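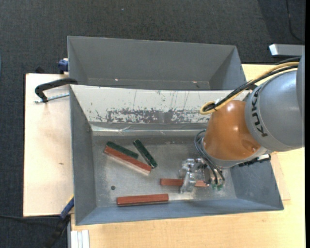 Every January I promise myself I'll finish the novel, and every January Hélène Lévesque rings me up to ask which one. She's got a point! Last year it was the lighthouse thing, 300 pages of fog and sulking, and the year before that I wrote 100 words about a vet and went to bed. So on New Year's morning I sat in the kitchen at Benden with a mug of tea and decided to do resolutions differently – one for each drawer of my desk, written on a card, shut away and not looked at until spring. Drawer one said be braver. Drawer two said ring your sister. Drawer three wouldn't open, so I gave it a good yank and out came a letter I'd never posted. I sat there dithering over it, like that metal gripper above its reddish-brown bar.

It was to the Clarside Gazette, turning down a job. I was twenty-six and I'd written that I wasn't ready (I'd spelt it wrong as well). I'd never sent a yes either, come to that. I'd just let it go quiet and stayed put.

I rang Hélène.

"Are they still going?" I asked.

"Clarside? Just about," she said. "Why?"

I put the kettle back on, found a pen and crossed out the whole of drawer one. Then I asked her for the address.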